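December
By Birgit Bauerfeind

I've had a running argument with my shed for most of the time we've lived in Telville, and this spring I finally won a round. It's only a small shed, and everything in it is either too cold, too damp or full of spiders, so over the years I've worked out a few habits that keep it usable. I promised Hiwot next door I'd write them down, so these are for her and for anyone else with a bench buried under paint tins.

First, get everything off the floor. I know, you've heard it before! But a concrete floor sweats, and cardboard boxes drink it up like a biscuit in tea. I lost a whole box of sandpaper that way (it came out as one solid brick). Offcuts of timber laid flat under your tubs will do if you haven't got shelves. You want enough of a gap to get a broom head in, otherwise you'll never sweep there and neither will anyone else in the family.

Rust is the other one. I wipe my chisels and the plane with a rag that has a few drops of camellia oil on it, and I keep the rag in an old jam jar with the lid on. If something has already gone orange, soak it overnight in plain white vinegar, scrub it with an old toothbrush, then rinse it in water with a spoonful of bicarb and dry it straight away. I mean straight away – I left a pair of pliers on the draining board while I answered the phone and they'd coloured up again before I'd finished chatting. A hair dryer is good for the joints. Don't do this with anything plated or anything you'd be heartbroken about.

Linseed oil rags are a different matter altogether, so please don't put those in a jar and don't leave them scrunched up. They can heat up and catch fire by themselves. I spread mine out flat over the fence until they're stiff, well away from the shed.

Now, screws. My uncle kept his in tobacco tins and could put his hand on any size in the dark. I can't. I tried a fancy drawer unit with 72 little compartments and filled in all the labels one rainy Tuesday, and within a month every drawer was a mixture again. What works for me is far fewer categories: long wood screws, short wood screws, anything for metal, and a tub for the mysteries. When I need something I tip the tub into a shallow tray and have a rummage, then pour it back with a bit of folded card as a chute. It takes no time and there's no filing afterwards.

Metal bins are better than plastic for the heavy things, in my opinion. Plastic goes brittle in our sun and the handles snap just as you've got the thing at chest height. Check the top edges of sheet metal before you reach in, though. If they feel sharp, run a fine file along them at a slight angle, then finish with a scrap of wet-and-dry. Split garden hose pushed over the rim is good too, and the grandkids can choose the colour.

Spring clamps I would buy again and again. I've got two by the door for holding rubbish bags open, and the rest get used as hooks, paper holders and a third hand when I'm glueing. If the jaws mark soft timber, slip a bit of old leather belt in between. Keep them out of the glue, and if they do get stuck, warm the jaw with the hair dryer and give it a gentle twist.

Last thing, have a proper clear-out before Christmas, when somebody is bound to give you a new gadget. I do the bench first and stop as soon as I get cranky. Mesfin asked me what to do with half tins of paint – ring your council, as ours takes them on certain weekends, and don't tip them down the drain whatever your brother-in-law says. The lids go on better if you clean the groove with a rag and tap round with a rubber mallet.

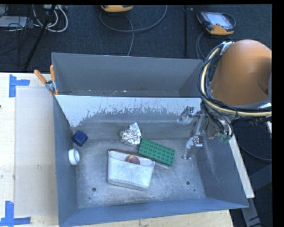
A divided metal bin, with an orange-handled spring clamp on the back corner.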